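Stone Surface Inspector (Countertops and Tabletops), Second Shift
Zaltness Surfaces, Finishing Department
Reports to: Amparo Arrieta, Finishing Lead

Position summary
The inspector examines finished slabs and cut tops before packing, records surface defects and releases or holds each piece. The department handles natural marble, engineered stone and marble-patterned tops in sizes from small side tables to full kitchen runs. The shift starts at 2:30 p.m. Training takes place on first shift and lasts 13 working days.

Duties
Check polish level with a gloss meter at the points marked on the job sheet.
Measure length, width, thickness and edge profile against the drawing.
Separate natural veining from cracks, filled pits and resin lines, and log each finding by code.
Match adjoining pieces for color and vein direction before they are released as a set.
Apply hold tags and enter the reason in Grurko, the plant's tracking system.
Clean and calibrate hand gauges at the start of each shift.

Requirements
High school diploma or equivalent.
One year of inspection, stone fabrication or tile work.
Normal color vision, with or without correction. A color test is given at the interview.
Able to read shop drawings in inches and millimeters.
Able to stand for most of the shift and lift 68 pounds with a second person.

Preferred
Experience with dark materials, where hairline cracks are harder to tell from fine veins. Applicants from furniture finishing will be considered.

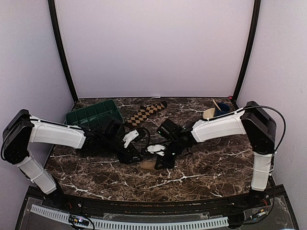

Dark brown marble-patterned top with white and pale pinkish veins.

Pay and benefits
Hourly rate set by experience. Shift premium paid from the first day. Health and dental coverage begin after the training period. Safety shoes are reimbursed up to $200 per year. A signing bonus of $1,000 is paid after six months of service.

How to apply
Send a resume and the names of two work references to Soledad Barrios, Personnel Office, Zaltness Surfaces, Girnosach plant. Put "Inspector, second shift" in the subject line. Interviews will be held in April at the plant and include a 40-minute practical test on sample tops. Applications without references will be returned.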